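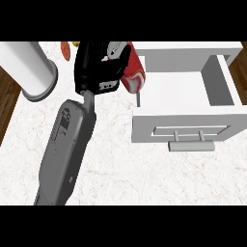 Mio Nakajima wrote back after the last draft of this section that you can't compare two end effectors until you've compared two resets, and could I please put the reset steps before the policy steps this time. Fair enough! They're first now, and I've moved the checkpoint stuff further down.

## 4. Running the end-effector swap test

What we're after is simple to say and fiddly to do. You train one policy on demos recorded with the two-finger gripper, then you run it with the multi-fingered hand on the same arm, in the same kitchen layout, with the can-to-drawer task left alone. The policy never sees a hand demo. All the translation happens in Flivora, our retargeting layer, which takes the gripper's pose and opening width and turns them into a wrist pose and finger joint targets.

You'll need a working Vadia install (section 2) and the counter layout loaded. If you've changed the colours or textures in that layout, put them back before you start.

### 4.1 Set up the reset

1. Open the layout in Vadia and choose **Reset > From file**. Don't use **Reset > Random** yet, however tempting it is.
2. Load the reset file for the gripper and step the sim until the can stops rolling.
3. Save that state under a new name.
4. Switch the end effector to the hand and load the state you just saved. You want the object poses carried over and the arm sent to its home pose.
5. Run **Check contacts**. If it lists anything touching the hand at step zero, go back to 4 and raise the home pose a little.

> **Note:** Vadia keeps the old collision mesh in memory when you swap end effectors without restarting. I lost most of a Monday to this. Restart the program between swaps and you'll be right.

### 4.2 Align the two grasp frames

This is the part people skip, and then they email me.

1. In Flivora, open the **Frames** tab and turn on axes for both end effectors.
2. Put the gripper's grasp frame midway between the fingertips.
3. Put the hand's grasp frame between the thumb pad and the pad of the middle finger, with the hand in its half-closed pose. The fully open pose gives you a centre that's too far out from the palm.
4. Match the approach axis first, and then the closing axis. If you do them the other way around, the second rotation undoes some of the first.
5. Save, and replay one gripper demo through the hand with the policy switched off. 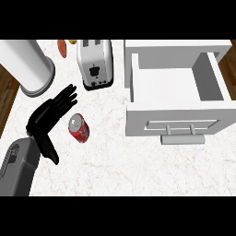 While that replay runs, keep your eye on the thumb. A thumb that gets low too early will nudge a can along the counter before the fingers have any chance of closing on it, and the policy has no idea how to recover from that (there's no nudging in the gripper demos, so why would it?). The fix is the **Thumb delay** slider. Bring it up in small steps and replay the same demo each time, so you're only ever judging one change.

> **Caution:** Don't fix a thumb problem by lifting the whole grasp frame. It looks lovely on a can that's standing up and falls apart on one that's lying down.

### 4.3 Train and evaluate

1. Train on the 200 gripper demos with the default config. Leave the image crop alone.
2. Repeat for 3 seeds. Yes, all of them, even if the first one looks great.
3. Pick your checkpoint using 20 gripper rollouts per seed. Choosing it on hand rollouts means you've tuned on your test, and I'll send it back.
4. Freeze everything, swap in the hand, and run the full evaluation. Now you can use **Reset > Random**.
5. Count a success only if the can is inside the drawer and the hand has let go of it when time runs out.

Our best seed got the can into the drawer in 154 of 200 hand rollouts, with no hand data in training. I was pretty chuffed with that, though the other two seeds were lower and you should report them as well. Most of the misses I've watched were at the release: the fingers open, the thumb doesn't clear, and the can hangs on the lip of the drawer. We don't have a good answer for it yet. Mio favours a scripted wrist roll on release, and I'd like to try a longer opening ramp in Flivora before we script anything.

### 4.4 If something looks off

- **Hand shakes near the grasp:** your control rate and the policy rate don't match. Check both in the config.
- **Fingers close on air:** redo 4.2, starting with step 3.
- **Gripper rollouts are bad too:** leave the hand out of it for now and go back to your training logs.
- **Can drops straight through the drawer floor:** old collision mesh. Restart Vadia and reload your saved state.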